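4. Session Length and Return Visits at the Two Sites

4.1 Setting

The two venues in this part of the study are both run by Jamex, which opened its first location-based VR arcade in Viltodmont and its second in Codard. The Viltodmont site sits on the upper floor of a shopping center, next to a movie theater. The Codard site is a stand-alone building that used to be a bowling alley. Both offer the same library of games, the same headsets and the same ticket prices, and staff at both are trained from one manual. The main difference is the way a visit is sold. At Viltodmont, a ticket buys a fixed slot in one game. At Codard, a ticket buys time on the floor, and players move between games as stations open up.

We chose these sites because the difference in ticketing came from the lease terms and was not designed around customer behavior. The shopping center closes its upper floor in stages during the evening, so the operator needed visits that ended on schedule. The Codard building has no such limit.

4.2 Data

Jamex gave us booking records for both sites covering 31 weeks, ending in December. Each record holds a visit time, a ticket type, a party size and an account code. Walk-in visits paid in cash carry no account code and were left out of the return-visit analysis, although they remain in the session-length figures. We also interviewed players who agreed to be contacted after a visit. We stopped interviewing at 93 players, when the last interviews were adding little to the themes already found.

Players were asked to describe their visit in their own words before any set questions were put to them. The set questions covered how they heard about the venue, what they played, how they felt afterward, and whether they owned a headset. Interviews were done by phone and were written up the same day. Two coders read every write-up separately and met to settle differences.

4.3 Time on the floor and time in play

Session length is harder to define than it sounds. Booking systems record the slot that was sold, and the slot includes fitting the headset, the safety talk, and the walk to and from the station. Racing games with seated cabinets need the least setup: the player sits down, a belt is checked, and the race loads. Free-roaming games need the most, with backpacks and hand trackers to be strapped on and a short calibration for each player. For that reason we report time in play, taken from the game logs, separately from time on the floor.

The gap between the two measures was wider at Codard. Players there spent part of their ticket waiting for a popular station, usually the kart game, and some said they would have given up a quieter game entirely to get a second race. Others liked the waiting. Several parties with children used it to rest, and parents described watching the spectator screens as part of the outing. The fixed-slot players at Viltodmont rarely mentioned waiting at all, but they did complain about being moved along when a game had only just started to make sense to them.

Motion discomfort affected both sites. It was reported mostly after racing and flying games, and mostly by first-time players. At Codard, a player who felt unwell could sit out and try something slower. At Viltodmont, the same player lost the rest of the slot. Staff there had an informal practice of offering a voucher in such cases, which does not appear in the manual and was not recorded in a way we could use.

4.4 Return visits

We counted a return as any second visit on the same account within 6 weeks of the first. A longer window would have caught more returns, but it would also have cut into the end of the data. Under this definition, returns at Codard came mainly from small parties, often pairs, while returns at Viltodmont came mainly from accounts that had booked a birthday or a work event and came back with a different group.

Headset ownership did not predict returns in the direction we expected. Players who already owned one spoke of the arcade as a place for things they could not do in a living room — seats that move, wide floors, other people in the same space. Players without a headset were more likely to describe the visit as a one-time treat. This agrees with the earlier survey at Ocampo, described in Section 2, where owners were also the more regular visitors.

4.5 The home comparison group

To put the arcade figures in context, we followed 7 households that used a headset at home and had not visited either venue. They kept a short diary of when and where they played. Most play took place in living rooms and bedrooms, in spaces that had to be made ready first and given back afterward.

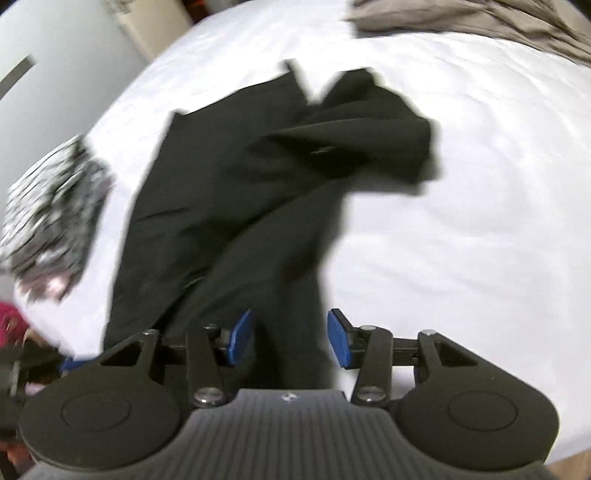 The diaries show that home sessions were shorter than arcade sessions but more evenly spread over the week. They also ended for different reasons. Arcade players stopped when their ticket ran out. Home players stopped when the battery ran low, when someone else needed the room, or when they grew tired of the game. Because the group is small, we use the diaries only to interpret the arcade results, and no statistical comparison between home and arcade play is made in Section 5.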